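Purchase Request, Vostosthorpe

The form had 6 lines. I had 8 things. That's how the whole night started.

Line one, grippers, pair, hand-held. Fine. Line two, finger pads, spare, blue. Also fine, pads wear out, nobody argues with pads. Line three was the arm. The Mota. Price at the bottom of the quote in a font so small I had to hold my phone up to the screen.

Due by midnight. December 18, 2020, end of budget year, no extensions, use it or lose it. The email said that twice and the second time it was in bold.

I put the kettle on. Came back. Form had logged me out.

Typed it all agian.

The thing is I'd promised them a sorting arm. Stood up in the meeting in Vostosthorpe and said small mixed goods, soft ones too, out of a carton, no problem. Wemomis had sent a brochure and I was still warm from reading it. Somebody at the far end of the table asked what it cost and I said I'd get back to them. Then I went home and lay awake and thought about socks.

Because a Mota can lift a brick all day. A brick is easy. A brick is where you left it. But soft stuff folds over on itself and slides under the other stuff, and the brochure had no socks in it. Not a one.

So before I signed for anything I wanted hands on it. Mine. Box on the bed, grippers, the pink toy, something fluffy, a cardboard roll. Go.

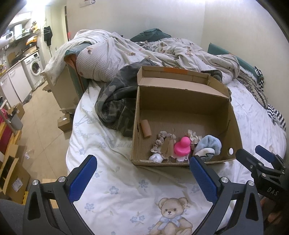
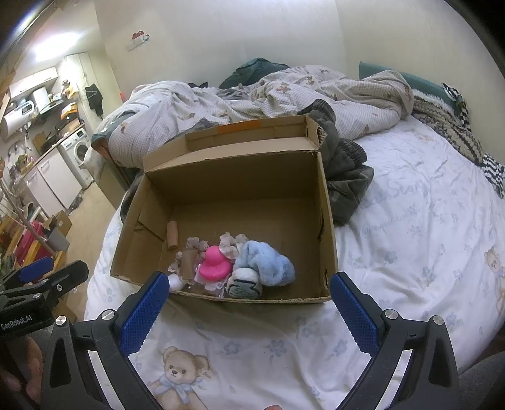 Fifty tries, I told myself. 50 and then I fill in line three, yes or no.

I kept score on the back of the Flenex quote. Ticks and crosses. The toy was a tick, tick, tick, good grippy rubbery thing, I loved it. The cardboard roll, tick, then cross, then I squeezed too hard and it went oval and I had to push it round again with my thumb. The blue fluffy one was where I started talking to myself. Come on. Come on. Other side. No. Got the edge of it, lifted, watched it let go halfway like it had changed its mind.

Try thirty-something I stopped to check the clock. 9:40. Somewhere downstairs a door banged and a dog had opinions.

Opened the quote again. Arm. Mount for the arm. Controller for the arm, sold separately, which I had missed, how had I missed that. Training, one day, on site, travel extra. I added it up on my phone and then added it up again slower. Over by 66 percent. Not a little over. I couldn't hide that in "misc".

Called the Flenex line, didn't expect anybody. A woman picked up on the second ring, eating something.

"You're open," I said.

"It's the budget people," she said. "You all call tonight. What are you buying?"

I told her. Arm, mount, controller.

"What's it picking up?"

"Socks," I said. "Mostly. Paper. Small stuff."

She chewed for a bit. "Have you got it working by hand?"

I looked at the back of the quote. Counted the crosses. "Sort of."

"Then buy more of what you've got," she said. "Call me in a year about the arm." And she gave me a code for the pads, ten off, and hung up before I could say thanks.

I sat on the floor. The meeting came back to me, all those faces, me saying no problem. I'd have to stand up again in the new year and say there was one.

Did the last tries anyway. Slower. Came in low and flat and didn't squeeze till late, and the fluffy one held. I held it up there way longer than I needed to. My wrist hurt. Set it down, did it again, held. Two ticks, side by side, pressed so hard the pen went through.

10:55. Back to the form. Logged out, of course. Typed it.

Grippers, 6 pair. Pads, spare, 50. Wages, two people, one quarter, for hours and hours of picking things up and putting them down. Bench. Lamp. Line three I deleted, then put back, then deleted. Under "reason for change from prior estimate" there was room for one sentence and I wrote, we need to lean how to do it first.

Hit send at 11:52. Saw the typo at 11:53.

Reply came right away, auto. Your request has been recieved. Allow 8 working days.

I read it twice, turned off the laptop and went to look for my other sock.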